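Security Deposits at the End of a Tenancy: Our Practice at Jernard

Posted 12/28/18 by Emerson Miranda

The end of the year brings a large share of our move-outs, and with them a large share of our correspondence about security deposits. I have managed rental homes for Jernard for long enough to know that most disagreements over a deposit begin months before the tenant hands back the keys. This post sets out how our office handles the matter, for the benefit of tenants and of the owners who place their homes in our care.

What the deposit covers

A security deposit is money held on the tenant's behalf. It remains the tenant's money unless there is unpaid rent, damage beyond ordinary wear, or some other charge that the lease plainly allows. Owners new to renting sometimes regard the deposit as a fund for refreshing the home between tenants. We do not apply it in that way. Carpet that has flattened in a hallway after a long tenancy is the owner's expense. Carpet with a burn in it may be charged to the tenant, with an allowance for its age.

Rules on how deposits are held, and on how soon they must be returned, differ from state to state. Please read your lease and your state's landlord and tenant law together. Nothing in this post replaces either one.

The move-in report

Every tenant receives a condition report with the keys. We ask that it be completed room by room and returned to the office with a signature. A report that says only "fine" is of little use to anyone later on. Note the scratch on the closet door, the stain under the sink and the window that sticks. If the report we gave you leaves something out, write it in the margin and initial it.

Last December we closed the file on a two-bedroom unit on Tapia, where the owner wished to charge $385 for a cracked bathroom counter. The tenant had written "crack left of basin" on the move-in report and both parties had signed it. The charge was withdrawn the same day. Without that line the discussion would have been a good deal longer.

Notice and the walk-through

Written notice should reach us within the period stated in the lease. We then offer a walk-through before the final week, so that the tenant has time to put small matters right. Attendance is optional — but I strongly recommend it. The inspector will go through the home with the original report in hand and leave a written list. Typical items are wall anchors, missing light bulbs, oven cleaning and belongings left in storage areas.

Tenants at Stovlow should remember that garage remotes and mailbox keys are part of the inventory. A replacement remote is charged at cost.

Deductions and statements

If a deduction is made, the tenant receives an itemized statement with copies of any invoices. We do not use round figures without support. An entry reading "cleaning, $500" will not leave our office unless there is a bill for that amount behind it. Where Jernard staff carry out the repair, the statement shows the hours and the materials separately.

Where two or more tenants have signed one lease, the deposit is returned in a single check made out to all of them, unless every signer has instructed us otherwise in writing. We cannot divide it according to a private arrangement between roommates. This has caused some distress in the past, and it is best settled before anyone moves.
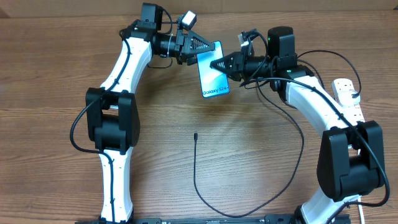
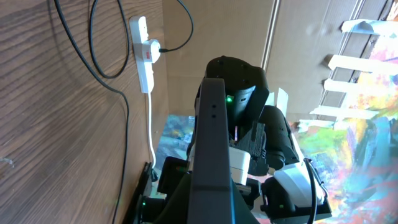

If you disagree

Write to the office within six weeks of receiving the statement and name the item in dispute. Please enclose whatever you have: your copy of the condition report, receipts, earlier letters. A member of staff who did not conduct the inspection will review the file and reply in writing. Owners may use the same procedure.

Forwarding addresses

A surprising number of deposits are delayed for want of an address. We had two checks returned to us this month from our Cirorham building alone, both sent to the unit the tenant had just left. Please complete the forwarding address form when you give notice, and tell us if your plans change afterward. The form is available at the front desk and may also be requested by mail.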